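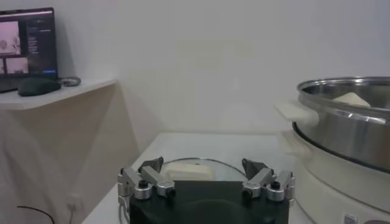 Figure 5. Wrist camera view with the fingers open and the glass lid between them.

4.2 Comparing fingertip pads on a clear lid

Use this procedure to compare two sets of pads on the Zanex two-finger gripper. Clear, curved parts are hard for the wrist camera to find, so run the test with the arm in manual mode first.

Before you start
Check that both round screw caps on each finger are tight. Route the gray cable outside the finger linkage.

CAUTION: Keep hands away from the linkage while the controller is enabled. Do not use a lid that is chipped or cracked.

1. Fit the first set of pads. Both must angle inward.
2. Set the lid on the table over a soft block. Leave clearance between the lid and any cookware.
3. In Bredley Control, open the Grip tab and set the force to 15 percent.
4. Jog the arm until the lid shows in the gap between the open fingers.
5. Close the fingers slowly. Stop when both pads touch.
6. Raise the lid about 5 cm, hold it for 15 seconds, and lower it.
7. Record a pass or a slip in the test log.
8. Repeat steps 4 to 7 until the log shows 49 lifts.
9. Disable the controller, change the pads, and run the test again with the same lid.

NOTE: The log holds 99 entries. Export it before testing a third set.

NOTE: The housing hides part of the table close to the gripper. If the block is partly covered in the camera view, use the lid rim to line up the fingers.

If the lid slips on the first lift, wipe the pads and the glass with a dry cloth and repeat from step 4. If it slips again, raise the force by 5 percent. See section 4.3 for force limits.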